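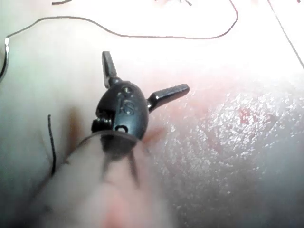 Saturday

Up at 5:40 to read the well before the pump cut in. Static level 291 inches below the casing lip, which is two inches lower than last week and within what I would expect for a dry April. Pump started at 5:52 and pulled the level down fast, then held. Recovery after shutoff took longer than I like. I will repeat the test on a weekday, when the neighbors at Randlow are not irrigating and the comparison is fair.

Cleaned the sediment filter. The cartridge was brown on the outer third only. Pressure across it had been reading 9 psi, now 3. I have been changing these by the month and should be changing them by the pressure drop. Wrote that on the inside of the cabinet door so I stop arguing with myself about it.

The Stonov controller lost its schedule again. Power was never off, as the stove clock was still right. My guess is the backup cell, but the voltage on it is fine. Entered the whole program again by hand: zone 1 at 4 a.m. for 12 minutes, zone 2 at 4:15 for 20, zone 3 off until the beans are up. If it forgets a third time I will go back to the mechanical timer, which is ugly and has never forgotten anything.

Tank math, for the record. The big tank holds 3000 gallons to the overflow. The usable part is less, because the outlet sits above the floor and I leave the bottom for silt. I work with 900 as the point where I stop watering anything that isn't food. On Saturday's reading we are well above it. The float gauge still sticks near the top, so I dipped with the stick as well, and the stick and the gauge disagreed by a hand's width. I trust the stick.

Drove to Pultum after lunch for pipe thread sealant and 2 brass elbows. They had one elbow. Took it, and a longer nipple that lets me reroute the hose bib without the second. The run will be less tidy but the slope is better, and it will drain before a freeze.

Planted the second row of the Leitão beans, same depth as the first, soil 58 degrees at four inches. That is on the cold side. The first row has shown nothing yet — I dug up one seed and it was swollen and sound, so I put it back and left the others alone.

Rain forecast moved from Monday to midweek and then off the page. Evening wind from the west, dropped by eight. Checked the new elbow with a dry paper towel before dark: no weep at the threads.

To do: order two cartridges, read the well again before sunrise, free the float arm, find the short ladder.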